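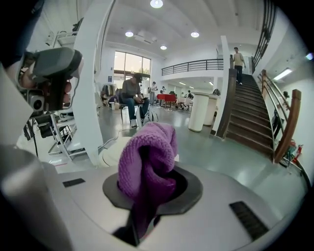
Corinne Kowalczyk wrote to ask whether the Siltero hand-held gripper kit copes with knitwear, and whether the finger pads hold up on anything softer than a cardboard box. Her own team had given up on socks with a different tool. Fair question, and the first version of this review skipped it, so this update from 28/03/2020 deals mostly with cloth.

The kit has two gray fingers, a handle and a marker cube at the base of each finger. Ours came with two spare finger pads and a printed setup sheet. Calibration takes 3 minutes if the cubes are clean. A thumbprint on a marker face was enough to lose tracking on that side, so wipe them before each session.

We ran 100 picks with small knit items and logged 80 clean ones. Most of the misses came from approaching flat against the cloth. Pinch a raised fold near the fingertip and the grip is secure. Take too much fabric and the fingers stop short of closing, which the software records as a wider object than it is. Siltero's manual covers this in one line, under "Soft goods."
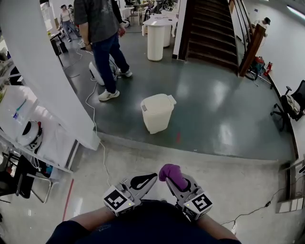 Release is the weaker half. Ribbed knit tends to cling to the pad after the fingers open, and a small wrist rotation is needed to shed it. That rotation ends up in the recorded path — fine for some uses, a nuisance if you want short, repeatable motions. The smoother pads from Huttunen fit the same mount and cling less, but they slip on thin cotton.

Handle comfort is acceptable for half an hour. Past that, the weight forward of the hand becomes noticeable. Exported files opened without trouble on both of our machines.

The price is 600 for the full kit. For rigid objects only, the Broltummont is simpler to set up. For mixed work including cloth I would take the Siltero, and order extra pads with it.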